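Trullov 46 standing desk mat: one winter in

I put off buying a standing mat for ages, mostly on the grounds that it's a bit of foam and I already own shoes. Then my heels started complaining by about lunchtime and I caved. After one whole winter on the Trullov 46 I have opinions, so settle in.

First up, the smell. When you unroll it there's a strong whiff of new gumboots, and it hung about longer than I'd have liked. I left mine on the balcony for two nights and then shoved it under the desk anyway. By the end of the week I'd stopped noticing, though my neighbour Chiyo Onishi popped in to borrow a ladder and asked if I'd bought a wetsuit.

The 46 is the width in centimetres, front to back, and I reckon they've got that spot on. My old one (a Fokivetti, bought on sale, regretted at leisure) was so deep that the chair castors climbed onto it every time I sat down. With the Trullov I can nudge it back with one foot and roll the chair in – no bending, no swearing. The edges are bevelled and haven't curled yet. The Fokivetti's corners were up like stale toast inside a month.

Comfort is where it earns its keep. It's firmer than you'd expect from the photos on the box, and for the first few days I thought I'd bought a dud. Give it a bit. The squishy ones feel lovely for 20 minutes and then your ankles are doing all the work. I can stand through a full morning of calls on this and not think about my feet at all, which was the whole idea! There's a raised ridge along the back for stretching your calves, and I use it far more than I'd ever admit to a physio.

Now the grumbles. The surface has a fine diamond pattern that grabs every crumb and every bit of dog hair going, and a vacuum won't shift it. You need a damp cloth and some patience. The charcoal shows dust something shocking, so get the grey if they've got it in stock. And I'm not sold on the carry handle. Who's carrying it? Where?

I paid 70 dollars. Taras Shevchuk, who I share an office with twice a week, swears by his Sirkton, which cost a fair bit more and feels identical under my socks. He disagrees, loudly. On hard floors the Trullov stays put. On carpet it creeps forward over the day, so by four o'clock I'm standing closer to the screen than I meant to be.

Would I buy it again? Yep, in the grey, and I'd cut the handle off.

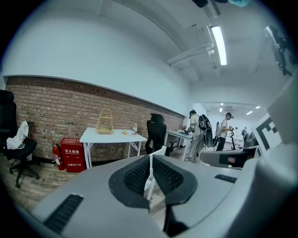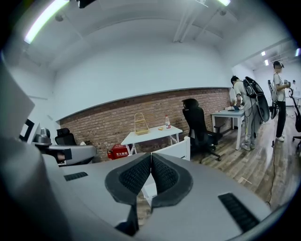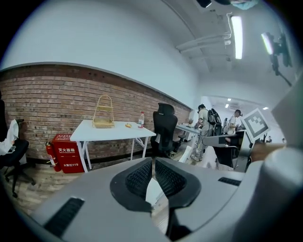
Words and photos: Radymyr Nechyporuk
Filed under: Desks and Chairs, Working From Wherever

Got a mat you love more? Leave a comment and tell me how it goes on carpet, because I'm still looking for one that doesn't wander. Next time I'll be having a go at footrests, starting with the Tkachuk rocker that's been sitting in its box in my hallway since September.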